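3.2 Setting and data collection

The study followed supporters of four amateur rugby clubs, referred to throughout as Lurnach, Larklow, Merrick and Fanier. All four played in the same regional league and met each other home and away. The clubs differ in size and in the kind of place they come from. Lurnach and Merrick draw their supporters from market towns with a long history of the game. Larklow is a village side that rose two divisions in the years before the study. Fanier is the newest of the four and shares its ground with a cricket club.

We asked supporters to keep a short diary on match days when their club was playing away and they did not travel. Earlier work on away support has looked mostly at those who make the journey. Much less is known about people who follow the match from home, often by text message, local radio or a club's own written updates. At this level there is rarely any television coverage, so following a match from a distance takes some effort.

Diaries ran from November to the end of the league season. Each entry had five parts: where the supporter was, how they followed the match, who else was present, what they expected the result to be, and how they felt an hour after the final whistle. The expected result had to be written down before kick-off. Supporters could add anything else they wished in a space at the end. The last of the diaries reached us on 17 July 2018, and the full set came to 1,902 entries.

Most entries were made at home. Living rooms and kitchens were named most often, followed by cars and places of work. Several supporters used the same seat or the same room for each away match and noted when they had been unable to do so. We coded these remarks under "place habits" and return to them in Section 4.

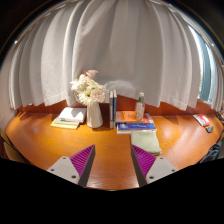 Figure 2. Domestic interior with table and curtained window.

Entries were coded by two readers working separately. Each reader marked every entry for mood, for the reason given for the result, and for any mention of the opposing club. Where the readers disagreed, the entry was discussed and a single code agreed. Disagreement was most common over mood, particularly in entries written after a narrow defeat, where supporters often gave praise and complaint in the same sentence. We kept a separate code for these mixed entries so that they would not be forced into one group or the other.

Expected results were treated more simply. A supporter was counted as hopeful if they predicted a win, cautious if they predicted a draw or a defeat by less than a converted try, and doubtful otherwise. Predictions given only in words, such as "we might sneak it", were placed by the two readers using the same procedure as for mood.

The method has some limits. Supporters who agreed to keep a diary are likely to be more committed than most, and those at Larklow knew the club was having a good season when they joined the study. Some entries were clearly filled in late. We removed an entry when the prediction had been changed after the match or when the supporter said it was written from memory. Fanier lost two away fixtures to frozen pitches, and the rearranged matches were played in midweek, when fewer supporters completed an entry. For this reason we do not compare Fanier directly with the other clubs on how often matches were followed.

Travelling supporters are outside the scope of this paper. A number of people in the sample did travel to one or more matches, and they were asked to leave the diary blank on those days. Their remaining entries were kept.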